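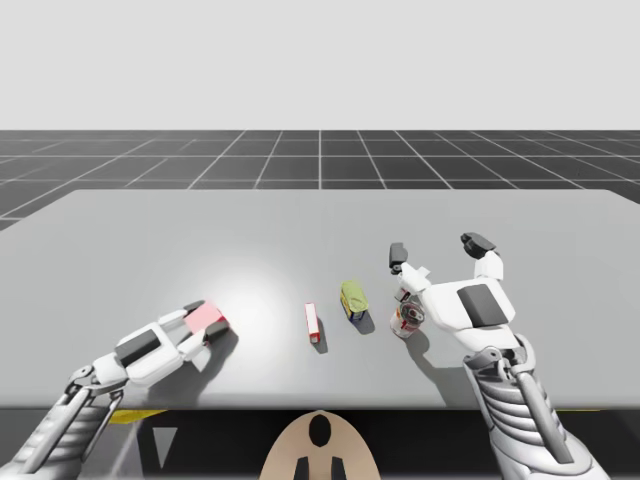

¿Por qué un robot de dos brazos puede quedarse apretando un objeto después de pulsar la parada? Porque en nuestro caso la parada cortaba el movimiento de los brazos y dejaba las manos con la última orden de fuerza que habían recibido.

**1/** Abro hilo con lo que nos pasó en el proyecto Furkitz. Trabajamos en simulador antes de llevar nada al taller, y el fallo salió ahí. Mejor ahí que con alguien al lado de la mesa.

**2/** La tarea es sencilla. Objetos pequeños en fila sobre una mesa, un brazo a cada lado. La mano izquierda coge una caja, la derecha va a por una lata. Luego se sueltan en otra posición y se vuelve a empezar.

**3/** Lanzamos 1.100 ejecuciones seguidas, con una parada de seguridad metida en un momento al azar de cada una. Queríamos medir cuánto tardaban los brazos en quedarse quietos. De las manos no medíamos nada. Primer error, y es mío.

**4/** Los brazos pararon bien en todas. Di el ensayo por bueno y lo dejé escrito así en el informe.

**5/** Rekha Rathore revisó los registros dos días después y me preguntó por qué la fuerza de los dedos no bajaba tras la parada. Yo no había abierto esa columna.

**6/** En 226 ejecuciones la mano seguía cerrando. No mantenía el agarre, que es lo que esperábamos: cerraba más. En el resto, la parada había llegado con las manos abiertas o con el agarre ya asentado, y por eso no se notaba.

**7/** El motivo es aburrido. Brazos y manos tienen controladores distintos. La señal de parada iba al de los brazos, y el de las manos tenía que enterarse por un mensaje que se enviaba al final de la cola. Si la cola se bloqueaba por la propia parada, el mensaje no salía.

**8/** El controlador de las manos, sin noticias, repetía la última orden. Si la última orden era «cierra hasta tocar» y el contacto no estaba confirmado, seguía cerrando.

**9/** El peor caso duró 380 milisegundos, hasta que saltó el límite de corriente. Parece poco. Con una caja de cartón es una caja aplastada. Con un dedo dentro es otra conversación.

**10/** Me preguntan por privado si el simulador exagera los contactos. Sí, a veces, sobre todo con objetos pequeños y bordes rectos. Pero aquí el fallo está en los mensajes, y el código que los manda es el mismo que corre en la máquina.

**11/** Lo que hemos cambiado:

- La parada llega a los dos controladores por separado, sin pasar por la cola.
- Si la mano pierde la comunicación, congela la posición y no repite la orden de fuerza.
- El ensayo falla si cualquier dedo se mueve tras la parada, aunque los brazos estén quietos.

**12/** Discutimos si la mano debía abrirse sola. Rajeshwari Bhat se opuso: si lleva algo pesado en alto, abrir es tirarlo. De momento congela, y para abrir hace falta una orden manual.

**13/** Repetimos el lote entero con el cambio. Quedan 14 ejecuciones en las que un dedo se mueve un poco después de la parada. Creo que es el objeto resbalando y empujando el dedo, pero no lo he comprobado y no las voy a descartar por eso.

**14/** El informe anterior está retirado. Hasta que esas ejecuciones tengan explicación, en el taller no se mete la mano entre los dedos del robot con la alimentación puesta, tampoco con la parada pulsada.

**15/** Si tenéis brazos y manos de fabricantes distintos, mirad por dónde le llega la parada a cada uno. En el esquema nuestro había una sola flecha y yo di por hecho que valía para todo. Cuando cierre lo que falta lo pongo colgando de este mismo hilo.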